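What we spent on the second pair of grippers

I said in February that I would write up the costs once we had bought everything, and then we kept buying things. The list is closed now, so this is it.

We started with one pair of hand-held grippers, shared between Karthikeyan and me. The plan for this year was to add a second pair so that two people could record at once. I had put down the price of the grippers and nothing else. Hamisi read the sheet and asked what they would plug into, where the files would go and who was paying for the table. He was right on all of it.

The work itself needs very little. One person stands at a table with a cloth on it and moves soft things about, and the rest is wiring.
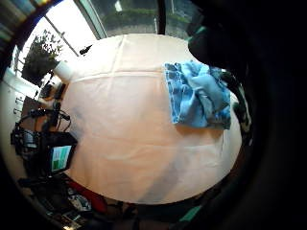 Where the money went

The total came to 1,477 pounds, not counting the grippers themselves, which came out of last year's budget in the end. The biggest single item was storage. We bought two drives from Riment, one to record to and one to copy to each evening. I had priced one. Wide-angle video fills a drive faster than I had allowed for, and Naomi refused to start until there was a second copy of everything.

After that came cables. I would now put cables on their own line in any budget of this sort. We bought five long ones from Cunov, and two were the wrong type at one end and had to go back. The postage was ours to pay.

Gloves were cheap. Hikosport sell a plain black pair that fits most of us, and I ordered spares in the small size for Madalena.

The printed markers cost almost nothing, but the boards to mount them on cost more than I thought they should. Nikolaidis quoted for a stand to go with each one and I said no. We prop them up with whatever is on the table.
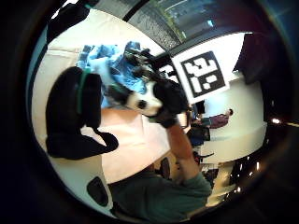
I had also set aside money for objects to handle, and spent hardly any of it. People brought things from home. Cloths are the most useful, as they never fall the same way again, and any old one will do.

Two things I left out altogether. The first was chairs, which we borrowed from next door and will have to give back. The second was time. Upendo spent over a week getting both pairs to record in step, and none of that shows up in the total.

For next year I am asking for a third drive and a proper trolley for the cables. I have not asked for more grippers.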